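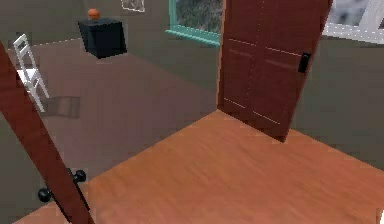

Home About Archive Reading List Contact

I finally made it to a record-clearing clinic in August, and I have been boring everyone I know with it ever since, so now it's the blog's turn.

If you've read me for a while you know my usual beat is sentencing, and mostly the long end of it. I write about decades. I had somehow gone years without thinking hard about the short end, the bad check, the shoplifting plea from when someone was nineteen, the disorderly conduct that was really a loud argument in a parking lot. No prison, maybe no jail, a fine and a handshake from the public defender. And then the thing sits there in a database and gets pulled up every time the person tries to rent an apartment or drive a school bus.

The clinic was in the basement meeting room of the Baptista branch library in Sollum, two hours from me, and I drove out at six in the morning to be there for setup. Tarun Tripathi runs it. He's a lawyer who did misdemeanor defense for years before he moved over to this work full time, and I had been pestering him by email since he corrected something in my post on probation fees (he was right, I fixed it). He told me I could come if I was willing to staple things. I was very willing to staple things!

What I loved right away is how physical it all is. I'd pictured laptops. There are laptops, but mostly there is paper: the petition, the proposed order, the certified disposition, the fee waiver, the envelope for the prosecutor's copy. Every case number needs its own petition. So if a person was arrested once and the clerk opened three files on it, that's three petitions, and God help you if the case numbers on the docket don't match the ones on the police printout. One man had a charge from Vastov, the next county over, that had been transferred, renumbered, and then closed under the old number. Tarun spent a good part of the morning on the phone with the Vastov clerk's office over that one and came back beaming like he'd caught a fish.

I want to talk about the dispositions for a minute. I think they're the most interesting piece of paper in the entire system and I never see anyone write about them.

A disposition is the sheet that says how the case ended. Dismissed, pleaded, acquitted, whatever. You'd think that would be the one fact everybody agreed to keep track of. But an arrest goes into the record the day it happens, automatically, with a number and fingerprints and the whole works, and the ending depends on somebody in a different building remembering to send it over. When they don't, the arrest just hangs there with a blank next to it. A landlord looks at the blank and sees a felony charge. The person may have had the whole thing thrown out the following month.

I met a woman that day who had exactly this. I'll leave her name out, and I've changed a detail or two. She had carried an open-looking charge for 11 years on a case that was dismissed at the second hearing. She knew it was dismissed. She had been standing in the courtroom! She had told every employer who asked, and they had all been polite about it, and a few of them had hired someone else. The fix was one certified page from the clerk's window and one petition. She signed it with a pen from the library's cup and asked if that was really it. Tarun said no, there's a waiting period and the prosecutor gets a chance to object, but he didn't expect an objection. She said she could wait.

I had to go refill the stapler.

The old hands at the clinic call a case like hers "a Letance," after a local decision that everybody there can quote. I went home and read it that night, all of it, footnotes included. The opinion is short and a little grumpy. The county had argued that it couldn't seal a record it had never finished, and the judge answered that the county's failure to finish its own paperwork was a strange thing to hold against the man whose paperwork it was. I'm paraphrasing, but only slightly. I printed it out and it's on my fridge.

Something that surprised me was how many people came in sure they didn't qualify, and had stayed away for years on the strength of it. A cousin had told them, or a guy at work, or they'd called a number once and gotten a recording. The rules are confusing, I'll grant that. You have eligible offenses and ineligible ones, and waiting periods that run from different dates depending on whether you owed money, and the money question alone could fill a post. (It will. I've got notes.) But a good number of people walked out having learned they'd been eligible for ages, which made me happy for them and also made me want to kick a filing cabinet.

There were people it couldn't help, too. Two of them while I was at the intake table, both with convictions on the excluded list, both perfectly gracious about it. I don't have anything wise to say there. I think the list is too long and I've said so before. Tarun gave them each his card and told them to call when the legislature is back in session, and he wrote their names down in a notebook that was already pretty full.

So, practical stuff, for those of you who have been emailing me asking what a non-lawyer can do. Clinics need bodies. You don't have to know any law. They need people to greet, to copy, to sit with somebody's kid, to read a form out loud to a man who forgot his glasses. Call your county bar or your library and ask if one is held near you. Bring snacks, ours ran out before noon. And bring a stapler of your own if you own a decent one, seriously, the library's was a menace.

I'm going back for the next one. Tarun says I'm being promoted to envelopes.

Next time: the money question, as threatened. If you've had your own record sealed and it still shows up on a private background check, please write to me, I'm collecting those and I read every one.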